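夹爪养护与维修技术员招聘启事(Kustudari 手持夹爪工作间,Delorme 园区,全职)

我们想找一位手稳、有耐心、愿意把小毛病当回事的同事,来照看工作间里的 Cidach 手持夹爪。 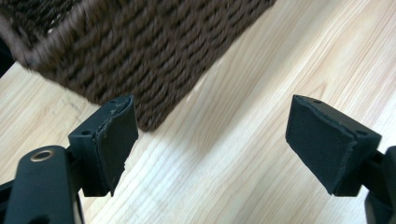 先说说这个岗位为什么会单独拿出来招人。过去一年多,夹爪的养护一直是大家轮着干的,谁手上有空谁就顺手换一下垫子、紧一下螺丝。人少、活少的时候这样挺好,大家对每把夹爪的脾气都熟。后来在用的夹爪多到了 17 把,采集任务也排得满,轮着干的坏处就慢慢出来了:有人喜欢把垫子贴得厚一点,有人喜欢薄一点;有人拧螺丝拧到底,有人怕拧滑丝,留半圈。到了操作员手里,同一型号的两把夹爪,合起来手感竟然不一样。操作员嘴上不抱怨,但会悄悄挑自己喜欢的那把用,于是好用的那几把磨得更快,不好用的一直挂在墙上。我们商量了很久,觉得这件事值得有一个人从头到尾负责,把它做得一致,做得让大家放心。所以就有了这份启事。写得有点长,请您泡杯茶慢慢看,因为我们很希望来的人在投简历之前就清楚每天要做什么。

一、您要照看的东西

Cidach 是一种拿在手里用的两指夹爪。操作员握着它去夹、去提、去推各种日常物件,比如编织的篮子、布料、瓶罐、文具,动作会被记录下来,用在 Fevudell 项目里。Fevudell 是我们自己的示教项目,里头的任务都是桌面上的家务小活儿,听起来轻松,对夹爪来说可一点都不轻松。粗绳编的东西会刮垫子,瓷器会把灰釉蹭在垫面上,带胶的标签纸更讨厌,撕下来的时候常常连着一层绒一起走。

夹爪的主体是黑色塑料件,两根手指前端各有一个夹块,夹块内侧包着一层软垫。软垫是整把夹爪里最不起眼、也最常出问题的地方。它的边缘会先起毛,然后微微翘起,再往后转角包边的地方就开始松。起毛阶段还可以用,翘边阶段要留意,一旦底边剥开、露出参差的茬口,就该排进更换名单了。除此之外,夹块上的固定螺丝、手指根部的转动部位、衬套、手柄里的回弹机构,也都归这个岗位管。

我们内部的规矩是,每把夹爪开合满 2000 次做一次检查。检查不等于拆开,大多数时候看一看、捏一捏、量一量就够了。至于开合次数,手柄里有计数,您不用自己数,放心。

二、平常的一天大概是怎样的

早上到岗后,先去夹爪架那里走一遍。前一天晚上操作员收工时会把夹爪挂回架上,觉得哪把不对劲,就在上面夹一张黄色小卡,写几个字。小卡上的话五花八门,有写“右边涩”的,有写“夹薄东西打滑”的,也有只画了一个问号的。您要做的第一件事,就是把这些话翻译成具体的毛病。画问号的那种,最好等操作员来了当面问一句,往往三言两语就明白了,比自己闷头猜省事得多。

上午一般处理有小卡的夹爪。能当场解决的就当场解决,擦干净垫面、紧一颗螺丝、清一清转轴里的绒毛,弄完挂回去,在本子上记一笔。需要换垫的放到工作台左边的托盘里,集中来做。换垫这件事我们不主张零敲碎打,胶要静置,手上一沾了胶再去碰别的夹爪,清理起来很烦人。

中午饭大家通常一起吃,园区里有食堂,也有人自己带饭,微波炉两台,热汤的时候请盖盖子。

下午做更换和校正。换完垫的夹爪要重新对中,两侧夹块合拢以后内面要贴平,不能一高一低,也不能只有尖上碰着。对中以后再用标准块试夹,厚的、薄的、圆的都试一遍。都过了,才能回到架上去。剩下的时间整理备件、补记录、给第二天要用的夹爪做出工前的检查。如果采集那边临时叫您过去看一眼,就去看一眼,来回走几步路的事。

周五下午不排采集,是专门留给养护的。这半天夹爪全部收回来,您可以从容地把每一把都过一遍,把平时来不及细看的地方看了。工作间的音乐也归养护的人挑,算是这个岗位的小小特权。

三、换一副软垫是怎么做的

我们把做法写在启事里,一来让您心里有数,二来有经验的朋友看了,也许能指出我们哪里做得笨。欢迎指出,面试的时候我们会很认真地听。

先给夹爪断电,把手柄锁扣扣上,让手指停在张开的位置。用软毛刷把夹块四周的浮绒和碎屑扫掉,这一步别省,不然旧垫一揭,碎屑全粘到残胶上。

接着松开夹块上的固定螺丝。螺丝很小,请用工作台上带磁的那把螺丝刀,拧下来的螺丝放进带格子的小盒,左边的放左格,右边的放右格。两侧螺丝规格相同,但旋合过的螺丝和孔已经互相磨合了,换了边容易发紧。

旧垫从翘起的那条边开始揭,慢慢地揭,方向贴着夹块表面走,不要往外猛扯。扯快了胶会断在上面,后面要多花好些工夫。残胶用塑料刮片推,推不动的地方用棉签蘸一点清洁剂捂一会儿。金属刮刀不许用,夹块是塑料的,刮出一道沟来,新垫贴上去就有一道棱。

新垫照着模板裁。模板有两种,一种是左侧的,一种是右侧的,背面都写了字。裁的时候刀片要新,转角处留出包边的余量,余量太少包不住,太多会在转角鼓起来。鼓起来的那一点点,夹大件感觉不到,夹一张卡片就露馅了。

贴的时候从内面中间往两头抹,最后才折包边。接缝要留在夹块外侧,别留在夹东西的那一面。折好以后用小夹具压住静置,静置时间以胶的说明为准,请不要因为下一班催得急就提前松开。真催得急,可以先给他们一把备用的,话由我们去说。

装回夹块,螺丝先都带上,再交替着拧紧。然后慢慢合拢手指,对着光看两块垫之间有没有漏光。漏光均匀说明平,漏光一头宽一头窄就要松开重调。最后是试夹,试夹通过再写卡片,卡片上写日期、夹爪编号、换了哪一侧、垫料批次,还有您的名字缩写。

有一条是我们吃过亏以后才定的:一侧的垫子坏了,两侧一起换。以前为了省料只换坏的那侧,新垫厚、旧垫薄,夹起来东西总往一边偏,操作员下意识地用手腕去补,一天下来手腕酸得不行。垫料没有多贵,人的手腕要紧得多。

四、转动部位和其他养护

手指根部的转动部位不用经常拆。正常的保养是用干布擦净外露的部分,再用气吹把缝里的绒毛吹出来。我们不给外露的部位抹油,油会吸绒,吸了绒又会被带到垫面上,垫面一沾油就废了。确实需要润滑的时候,用干性的润滑剂,量要少,抹完空开合一阵,再擦一遍。

如果听到合拢时有“嗒”的一声,先别急着拆手柄,多半是衬套那里有了间隙。把手指轻轻往两侧推一推,感觉得到晃动,就按衬套更换单来做。推不出晃动,再往手柄里找。手柄里的回弹机构拆装有点讲究,弹簧会跳,请务必戴护目镜。头几次拆的时候我们会有人坐在旁边陪着,等您觉得顺手了再自己来。

镜头和电路部分不在这个岗位的范围里,有另外的同事管。您只需要在拆装时留心线缆走向,别让线压在夹块后面,发现线皮破了就贴上红卡送过去。

五、记录

我们的养护记录目前有 3916 条,从最早那几把夹爪开始,一条一条攒下来的。老实说质量参差不齐,有的写得像小作文,有的就两个字:“换了”。换了什么,换了哪边,为什么换,全看不出来。新同事来了以后,希望能把以后的记录写得整齐些,让过了半年再翻回来的人也看得懂。旧的那些,有兴趣可以慢慢整理,没兴趣也不勉强。

我们比较看重的几个内容是:毛病最初是什么样子,您怎么判断的,动了哪些地方,试夹的结果,还有没解决的疑问。最后一项请大胆写。写“不知道为什么,清洁以后就好了”完全没问题,这样的话积攒多了,常常能看出规律。去年冬天好几把夹爪先后发涩,就是有人把几条“不知道为什么”放在一块儿看,才想到是暖气开了以后空气太干,垫料边缘收缩,折边的地方跟着绷紧。后来我们把垫料挪进了带湿度调节的柜子里,这个毛病就少多了。

记录用的是网页表单,手机和电脑都能填。喜欢先写在纸上的,也可以先写纸上,当天录进去就行。

六、希望您是怎样的人

学历和专业没有硬性要求。学机电的、学钟表的、修过相机修过乐器的、做过皮具或模型的,我们都欢迎。做过裁剪缝纫的朋友也请不要觉得自己不对口,包边包得平整这件事,您很可能比我们都强。

需要您做到的有这样一些:

能使用小型手工具,对细小零件有耐心,拧螺丝知道什么时候该停。
看得懂简单的装配图,会用卡尺。
能用中文把一件事写清楚,句子不用漂亮。
愿意跟操作员聊天,能听懂“就是感觉怪怪的”这类反馈,并且不嫌烦。
对胶水和清洁剂没有严重过敏。工作台有抽风,手套随便用,但味道多少还是有一点。

如果您还会下面这些,我们会特别高兴:会画简单的三维零件并打印出来;做过夹具;懂一点粘接,知道不同垫料该配什么胶;有过给一批同样的设备做定期保养的经历。都不会也没关系,进来以后可以学。

您不需要会编程,也不需要懂机器人算法。面试的时候不会问这些,请不要为此去熬夜看书。

七、来了以后怎么带您

头两周您不用独立负责任何一把在用的夹爪。我们准备了几把退役的,专门用来练手,拆坏了也没人心疼。第一周主要是认零件、认工具,跟着操作员站几个半天,亲手拿着夹爪夹一夹东西。这一步我们觉得很要紧,自己夹过编织篮的边、夹过滑溜溜的杯子,回头再看垫子上的磨痕,就知道它们是怎么来的了。

第二周开始练换垫。练习的成品不追求快,我们会和您一起对着光看、一起试夹,觉得哪里不平就揭了重来。垫料放开用,不必省。大多数人贴到后面会突然开窍,手上有了数,在那之前贴歪几副再正常不过。

第三周起您会接手架上的几把夹爪,之后逐步增加。试用期三个月,期间每个月会坐下来聊一次,主要听您说,哪里不顺、缺什么工具、哪条规矩不合理。我们的养护手册改过很多稿,里面还有一些照抄下来、说不清来由的条目,您要是发现了,划掉它之前跟大家说一声就好。

八、待遇和日常安排

全职,周一到周五的白班,早上九点到岗,下午五点半收工,中午休息一小时。偶尔采集任务集中的时候会请您晚走一会儿,晚走的时间折成调休,当月就可以用。我们不鼓励攒着不休。

薪资按经验面谈,会在第一次通话时就把区间告诉您,省得大家绕来绕去,聊到最后才发现对不上。社会保险按规定缴纳,年假从入职当年开始按比例计算。每年有一笔工具补贴,可以买自己用着顺手的螺丝刀、镊子、放大镜,买了就是您的,以后离开也可以带走。

工作间在一层,进出没有台阶,工作台高度可以调节,坐着站着都能干活。台灯是每人一盏,您若习惯左手操作,请提前告诉我们,托盘和抽风口的位置可以换到另一边。需要接送孩子或者照顾家人的朋友,到岗时间可以商量着往前或往后挪一些,只要早上的架子有人看就行。

九、怎么报名

请发送一份简历到招聘页面上的投递入口,岗位选“夹爪养护与维修”。简历一页两页都可以,不用做得花哨。另外想请您附上一小段文字,讲一件您亲手修好、或者努力修过但没修好的东西。台灯、自行车、拉链、收音机、孩子的玩具,什么都行。我们想看的是您怎么一步步找到毛病的,没修好的故事也同样算数,有时候还更有意思。有照片可以附照片,没有就算了。

不方便上网投递的朋友,可以把材料送到或者寄到 Delorme 园区 1144 号 Kustudari 前台,信封上写“夹爪养护”几个字。前台收到以后会转给我们,请在里面留下能联系到您的电话。

报名到十二月底为止。材料我们边收边看,合适的会先联系,所以如果您已经有了想法,不妨早一点投过来。每一份都会回复,合适不合适都会回,只是年底事情多,回得慢的话请您多担待。

十、面试是什么样子

先通一次电话,聊聊您的经历,也回答您的问题。如果双方都觉得不错,就请您来工作间待半天。半天里会请您做一件小事:给一把练习用的夹爪换一侧软垫。模板、垫料、工具都备好,操作说明也摆在手边,随时可以提问,可以停下来想,也可以返工。我们不掐表。做完以后,请您自己说说哪里满意、哪里不满意,我们再一起对着光看看。

来之前不需要准备什么,穿方便活动的衣服就行,长头发请带一根皮筋,戴眼镜做近活的请把眼镜带上。往返的交通费由我们报销,留好票据。

十一、几个常有人问的问题

关于能不能兼职。眼下这个岗位希望是全职,早上看架和下午校正都离不开人。如果您只能来半周,也可以把情况写在材料里,以后有合适的安排我们会再联系您。

关于会不会经常出差。不会。夹爪都在 Delorme 这边用、这边修,备件也在这边存放。

关于年龄。没有限制。手稳、眼睛看得清(戴着放大镜看得清也算),就可以来。

关于工作会不会太单调。这要看人。换垫确实有重复的部分,一副接着一副,步骤都差不多。不过每把夹爪磨损的样子不一样,总夹篮子的和总夹瓷碗的,垫子毛起来的地方都不同。有的同事觉得这样安安静静做一下午很舒服,也有人做了一阵子觉得坐不住,转去做了采集,两种我们都理解。拿不准的话,来待半天就有感觉了。

关于以后能做什么。养护做熟了,可以参与下一版夹块的改进。现在的包边方式容易在转角处松,我们一直想换一种可以整片卡上去、不用胶的结构,草图画了几张,都卡在太厚这一点上。您如果有想法,工作间有打印机,材料柜的钥匙就挂在门后,下午忙完随时可以试。

还有别的问题,可以在投递材料时写在最后,我们打电话的时候一并回答。

Kustudari 手持夹爪工作间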